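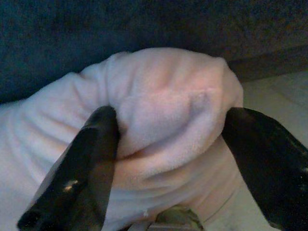

How I Keep My Gaming Corner Clean (and My Controllers Alive)

I have been playing games since I was tall enough to reach the coin slot, and for most of that time I was a slob about it. Chips on the couch, soda on the console, the works. Then last spring I opened up my old desktop to add a drive and found what looked like a felt hat sitting on the graphics card. So I changed my ways, mostly, and a few of you asked me to write down what I do.

Start with the controllers

Turn it off and unplug it first. Then I take a wooden toothpick and run it along the seam where the two halves of the shell meet. You will be disgusted. Go slowly and keep the toothpick pointed away from the buttons so the gunk comes out instead of going in. For the grips I use a soft cloth with a little rubbing alcohol on it, just damp. If you can squeeze a drop out of it, it's too wet. Cotton swabs for the rings under the thumbsticks, and push the stick all the way over while you go so you get the part that hides.

Sticky buttons are a different job. Nine times out of ten it's sugar. I put a tiny bit of alcohol on a swab, go around the edge of the button, and then mash it like I'm stuck on a final boss. Repeat a few times. If it still sticks after that, you're opening the thing up, and you need to look up a guide for your exact model before you touch a screw. Mutua Nyanda opened one of mine at his kitchen table without a guide and a spring went under the stove. We never found it.

Stick drift

Cleaning fixes it sometimes. Before you buy anything, blow out the base of the stick with canned air (short bursts, can upright), roll it in full circles for a minute, then recalibrate in the settings menu if your system has that. I got another whole winter out of a pad this way! If that does nothing, bump up the dead zone in the game. Most shooters and racers have a slider for it. Go up a notch at a time until your guy quits walking into the wall.

Dust in the console or PC

I do mine once a month, in the garage, with the door open. Shut down, unplug everything, wait a few minutes. Hold the fan blades still with a finger or a swab when you use canned air, because spinning them up like a pinwheel is hard on the bearings. Vents next, inside to outside if you can get at them. Don't use the household vacuum inside the case. I did for years and got away with it, but the static is a real risk.

And give the box some room. My console used to live in a closed cabinet and it sounded like a leaf blower. I pulled it out onto an open shelf with a hand's width on every side and now I can hear the dialogue.

Discs and cartridges

Discs get wiped from the center straight out to the edge, never in circles. For old cartridges, a swab with high percentage alcohol on the contacts, then a dry swab, then leave it alone for ten minutes. Do not blow in them. I know. We all did it. Your breath is damp and the contacts don't like it.

I have 188 cartridges now and I store them upright in shoeboxes with a strip of masking tape on the lid saying what's inside. Nyokabi Nyamweya has the nice plastic cases from Trustari and they look great on her wall, but I'd rather spend that on games.

Cables

Wrap both ends of every cord with a bit of colored tape. Same color each end. When you're upside down behind the TV with a flashlight in your teeth you will thank yourself. For extra length, make a loose loop as big as a dinner plate and hold it with one of those hook-and-loop ties. Tight coils kill cords right at the plug. I bought a pack of 100 ties and I'm still working through it, they end up on tomato plants and extension cords and everything else.

Headsets

Ear pads get gross faster than anything. If yours come off, take them off and wipe them with a cloth and mild dish soap, then a clean damp cloth, then let them air dry overnight. Not on the radiator (ask me about the cracked ones). The foam mic cover can go in a cup of soapy water. Squeeze, rinse, squeeze, and set it on a paper towel. Then hang the headset on a hook when you're done playing. Mine is a plain coat hook screwed into the side of the desk.

The screen

Dry microfiber first, always. If there's a smudge that won't go, a little plain water on the cloth, never sprayed on the screen. No window cleaner, no paper towels. Kanini Muriithi wrote in to say she does hers with the TV off and a lamp shining from the side so the streaks show up, and I've been doing it that way ever since.

Next time I want to get into handhelds, mostly the charging port, which in my house is where all the pocket lint goes to live.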